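Incidencia 1676
Taller compartido Molcombe, banco del fondo
Asunto: el brazo azul tiembla en el codo y a veces no suelta el caramelo
Abierta: 2024-04-23
Estado: resuelta, con una cosa pendiente

Descripción del problema

Hola a todas y todos. Abro esta incidencia en el registro del taller porque llevo ya varias tardes peleándome con el brazo impreso (en casa lo llamamos Clenduron, y con ese nombre lo encontraréis en la carpeta de archivos) y me parece que lo que voy aprendiendo le puede ahorrar disgustos a quien quiera montarse uno igual. Perdonad si me alargo, que cuando cojo carrerilla con estas cosas no hay quien me pare.

El ejercicio que le tengo puesto es sencillo de contar: coger caramelos y dejarlos en un recipiente. Lo hace bien un rato y luego empiezan las rarezas. Al estirarse hacia delante, el codo se pone a temblar con un zumbido muy feo, y de vez en cuando la placa de control se reinicia en mitad del movimiento y el brazo se queda lacio, el pobre. Aparte está lo de la pinza, que abre a medias y se queda con el caramelo enganchado por la punta del papel.

Lo que he ido probando

Primero cambié la velocidad. Bajé el recorrido al 80 % y el temblor se suavizó, pero seguía ahí. Después cambié de sitio el servo del codo y el de la base, por si uno de los dos venía tocado, y la avería no se movió: temblaba el codo igual, con un servo o con el otro. Eso me tranquilizó bastante, porque ya me veía pidiendo repuestos.

Luego revisé la tornillería. Uno de los tornillos del segmento de arriba estaba un poco flojo y lo apreté con muchísimo cariño (el plástico impreso no perdona, quien haya pasado una rosca me entenderá). Algo de holgura se quitó. El reinicio seguía.
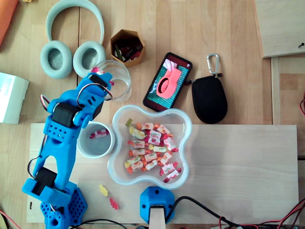
El cableado era mi siguiente sospechoso y le dediqué una tarde entera, con el polímetro en una mano y la merienda en la otra. Medí la tensión en el conector del servo del codo con el brazo quieto y salía estupenda; en cuanto lo mandaba estirarse, se hundía. El bucle de cables rojos, blancos y negros que sale por el lado del codo lo había dejado largo a propósito, para que no tirase al doblar, y ahí estaba la gracia: dentro del manojo encontré un empalme mío, de los de «esto ya lo haré bien otro día», que se calentaba con solo mirarlo. Lo rehice con soldadura y funda termorretráctil, y de paso cambié el cable de alimentación por uno más grueso. Todavía tengo que peinar el resto, lo reconozco, que a los lados de la mesa sigue habiendo cable rojo para hacer un jersey.

Segunda parte: la fuente. Estaba usando una Brakton de 2 amperios heredada de otro proyecto y se quedaba corta cuando arrancaban varios servos a la vez. Puse la de 4 amperios que había en el cajón común (está apuntada en la hoja de préstamos, prometido) y se acabaron los reinicios. También uní las masas de la fuente y de la placa en un solo punto, cosa que tenía que haber hecho desde el principio.

Con la pinza fue más cuestión de paciencia. El ángulo de apertura estaba limitado en el programa por un valor que copié de la primera versión de las mordazas, la estrecha. Lo amplié y añadí una pausa cortita después de abrir, para que al papel le dé tiempo a despegarse. Los caramelos envueltos van de maravilla por las puntas retorcidas. Los ositos de goma son otra historia, se pegan a la mordaza y habrá que forrarla con algo.

Pendiente

Queda el juego del engranaje de la pinza. He pedido un piñón metálico a la tienda Lukáč y, si encaja, subiré la pieza modificada a la carpeta Clenduron con las medidas. Mientras tanto, si alguien usa el brazo, que no suba la velocidad por encima de ese 80 % y que toque el empalme del codo con el dedo al cabo de un rato; si lo nota caliente, por favor, que apague y me deje una nota en esta misma incidencia. ¡Y mil gracias por el polímetro, que lo he devuelto con pila nueva!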